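Minutes of the Poojary Street Food Pantry monthly meeting
27th August, 6:30 p.m., back room

**Present:** Mohandas Kaimal (chair), Prakash Pinto, Vasylyna Polishchuk, Trevor Naylor (minutes)
**Apologies:** Jitendra Bisht

## 1. Minutes of the last meeting

Read and agreed with one correction. Item 4 should say the June delivery from Sellisis was short by two boxes of canned tomatoes, not two pallets. Trevor to change the file copy.

## 2. Matters arising

The lock on the side gate has been replaced. Keys are with Mohandas and Vasylyna.

The freezer is still making a noise. Prakash has called the repair company twice and left a message both times. He will go to their office on Monday. If it can't be fixed for under $200 we will talk about a replacement by email and not wait for the next meeting.

## 3. Money

Balance in the main account is $1,132. The $600 from the church sale has been paid in and is part of that figure. Rent for September has gone out. The insurance renewal has not come yet and Mohandas will chase it.

Vasylyna asked if gas money could be paid to drivers on the long route. Agreed in principle. She will write down a rate and bring it next time.

## 4. Dry goods and labeling

Long discussion. Families have been asking for smaller amounts of flour, cornmeal and milk powder, as the large bags go stale at home or get bugs in them. Vasylyna would like to move to repacking in lidded jars that people bring back. Trevor was worried about the time it takes and about allergens.

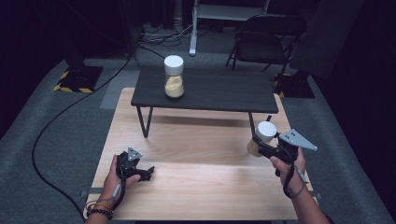 *Clear jar with white lid, roughly half full of pale yellow powder.*

Points made:

- Clear jars let people see how much is left, but every jar needs a label with the contents, the date packed and the allergens. A date on its own won't do.
- Jars coming back must be washed and dried fully before they go near the shelves. Lids to be washed separately.
- Prakash said Trurka sells jars by the case and would deliver. Skesier was cheaper last year but only has the ones with metal lids, which rusted.
- Mohandas asked that we keep giving out full bags to anyone who wants them. All agreed – large families should not have to carry home a row of little jars.

**Decision:** try it with 55 jars until the end of November, flour and cornmeal only. Milk powder stays in the sealed bags it comes in. Prakash to order. Vasylyna to write the label wording and send it around for comments.

## 5. Opening hours

The Wednesday evening session has been quiet all summer and the Saturday one has had a line out the door. Jitendra sent a note suggesting we drop Wednesday and open an hour earlier on Saturday. Vasylyna was against dropping it. Some of the people who come in the evening work Saturdays and have no other time.

Left as it is for now. The door team will keep a simple count at both sessions and we will look at it again in October.

## 6. Surfaces and cleaning

The county inspection is due this fall. Mohandas went through last year's sheet. Most of it is fine but we were marked down for the cleaning log, which had gaps.

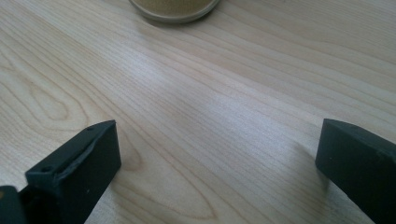 Trevor said wood needs more care than the steel counters do, and that whoever is on shift has been using whatever spray is under the sink. Agreed to buy one food-safe cleaner and use only that. Boards and cloths for raw produce to be kept apart from the ones used for bread. The log will hang by the sink on a string with a pen, and the shift lead signs it before locking up.

Prakash offered to oil the cutting boards. Thanks given.

## 7. Any other business

- The bus stop outside will be moved during the road work. Notice to go on the door.
- Vasylyna needs two more people for the school supply table. Names to her by Friday.
- Someone has left a blue umbrella and a casserole dish. Both are on the shelf in the hall.

Meeting closed at 7:50 p.m. The date of the next one will be sent by email once Jitendra is back.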